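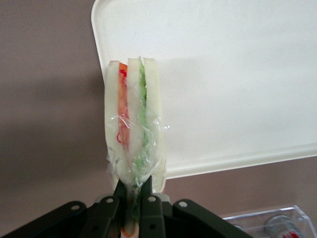
BRERNLEY, 09/07/2025

Home | Opinion | Letters | Town | Archive | Subscribe

Every fall somebody at Town Hall discovers that people in Brernley eat lunch, and that they could be persuaded to eat it downtown. This year the idea has a name, Lunch Local, and a budget of 1062 dollars a week for discount vouchers. I have read the plan twice. I remain unmoved.

The claim is that a two-dollar voucher will pull office workers out of the Hemetness park and down to Main Street. Has anyone who wrote this tried the trip? It took me 15 minutes each way in light traffic, and then I had to park. A person with a half-hour break is going to spend all of it in the car to save two dollars on a sandwich. I doubt it.

We're told it worked in Clivlow. What Clivlow reported was that 69 percent of vouchers were used. Used by whom? If I already buy lunch at the same counter every day and you hand me two dollars, I'll take it, thank you, and the counter sells exactly what it sold before.
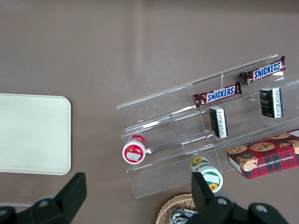
The plan also has a survey behind it, and the survey had 53 replies. Most said they would "consider" eating downtown more often. I would consider learning the cello. The form didn't ask what people spend now, or how long they get for lunch, and those seem to me the first things you'd want to know.

Carmela Zanetti, who drafted the plan, says the vouchers are a trial and will be reviewed. Fine. Reviewed against what? Nobody took sales figures from the shops beforehand, so in December we'll have a stack of stamped vouchers and a lot of opinions.

Spend the money on a noon bus from Hemetness for a month and count the riders. It may run empty. At least we'd know.

3 comments

dockside_ray
The bus was tried years ago and it ran late every day. Good luck.

M. Hrnčiar
I work at Hemetness and get 30 minutes. I eat at my desk, voucher or no voucher.

pell44
Two dollars is two dollars. Where do I pick them up?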